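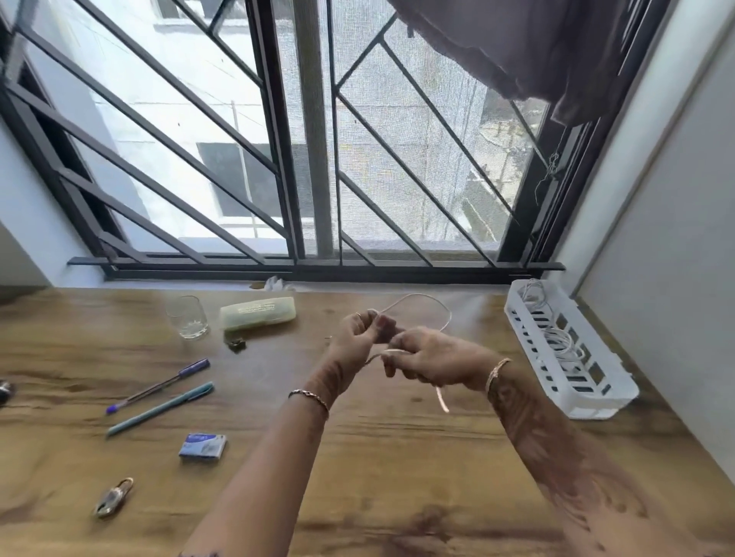

Thin white cable, handled at the desk by the window.

The Pukar capture kit from Driltach is sold as a way to record two-handed tasks for training a manipulation policy. You get a head mount with one wide camera, a battery that clips to the belt, and a license for the labeling software. I paid for the kit in July and have logged 63 sessions so far, most of them cable work.

Cable is a hard case. It has no fixed shape, the hands sit almost on top of each other, and a thin white strand against wood grain is only a few pixels wide. The Pukar tracker held both wrists well. Fingertips were worse, and it sometimes swapped left and right when the hands got close. I corrected 400 labels by hand before I found the setting that locks hand identity at the start of a clip. It is off by default and the manual mentions it once, in an appendix.

Export is fine. The longest clip came out at 2356 frames with no gaps in the timestamps. The software splits anything over 2000 frames into two files, so plan your naming.

Window light shifts the exposure when you look up. Lock it first.

Noel Maglaya asked how it compares with the Montecinos rig. I have only used that one for rigid parts, so I can't say yet. Firmware notes next.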